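Two Arms and a Breakfast: Final Report
Zollico build project, Hebden shared workshop, Flemdale
November 20, 2022

What we set out to do

The proposal we turned in last May promised a two-arm station that could put together a simple breakfast on a normal kitchen setup. The proposal was written by people who had never tried to get a gripper to squeeze anything on purpose. We have since been corrected.

Our budget for everything except the arms was $200. Most of it went on kitchenware, and the workshop now has a nicer mug tree than any of us do at home.

The bottle problem

Toast was the part we worried about, and toast was fine. Once a slice is on a plate, it stays where you put it, even if it hangs over the rim a bit. The bottle took 5 weeks. It is smooth, it bends when pinched, and it has to be held sideways over the bread without sliding out of the fingers. Gripping the body dented it. Gripping the neck worked better, so the neck it is.
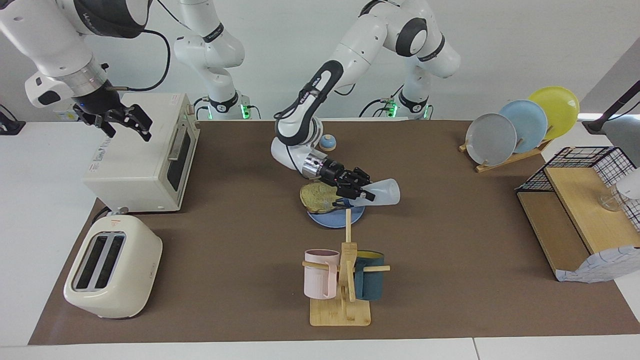 2 min read

The left arm has the bottle by the neck, above the plate with the toast. The right arm's job at this stage is to stay out of the way near the toaster oven with its gripper open, a skill it took longer to learn than we would like to admit.

Layout

We moved the dish rack twice. In its first spot the left arm clipped the plates on the way back, and in its second spot it clipped them on the way out. The mug tree ended up in front, where both arms can reach it and where one of our elbows regularly does too.

All the motion scripts run through Civisbridge, our own scheduler. It makes one arm wait until the other has finished — dull to watch, but cheaper than new mugs.

Results

In the last round of tests we ran the bottle step 8 times and got 5 clean holds. The misses were all slips at the neck. Rubber pads on the fingertips are next on the list, along with a softer bottle and a second loaf of bread.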